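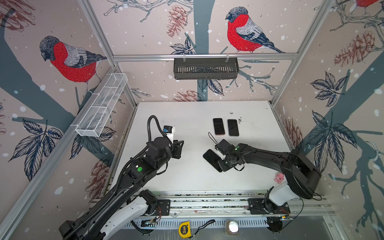

Figure 7. Two-arm booth during the phone sorting demonstration. The right gripper is holding a phone.

7. Running the booth on an open day

This section covers the Timirell booth when visitors are present. For first-time assembly and arm calibration, see Section 2.

Before the doors open

1. Switch on the booth at the rear panel and wait for the green light on each arm.
2. Check that both baskets are clipped firmly to the aluminum profiles. Press each clip until it stops moving.
3. Wipe the tabletop with a dry cloth. Old scuffs do not affect the cameras, but tape residue does.
4. Lay the phones on the table face up. Do not stack them.
5. On the control screen, open the Makris menu and load program 3342.
6. Set the pause between picks to 2000 ms. The factory setting is shorter and visitors find it hard to follow.

Note: Reflections on the phone screens can shift a pick point. If a gripper closes beside a phone twice in a row, dim the overhead light and load the program again.

During the demonstration

7. Ask visitors to stand behind the floor line before you press Start. Groups should be no larger than 16.
8. Let the program finish one full cycle before taking questions.
9. To show a single pick, press Step. The arm lifts one phone and holds it until you press Step again.

CAUTION: Never take a phone out of a closed gripper by hand. Press Release and keep one palm under the phone — the fingers open at once.

CAUTION: Keep sleeves, lanyards and bags away from the front rail. Wires and small circuit boards are exposed there.

After the last group

10. Press Park and wait until both arms stop.
11. Collect the phones and charge them overnight.
12. Write any missed picks in the Bunirer log sheet, with the time of day.

If an arm stops and its light goes out, switch off at the rear panel and go to Section 9.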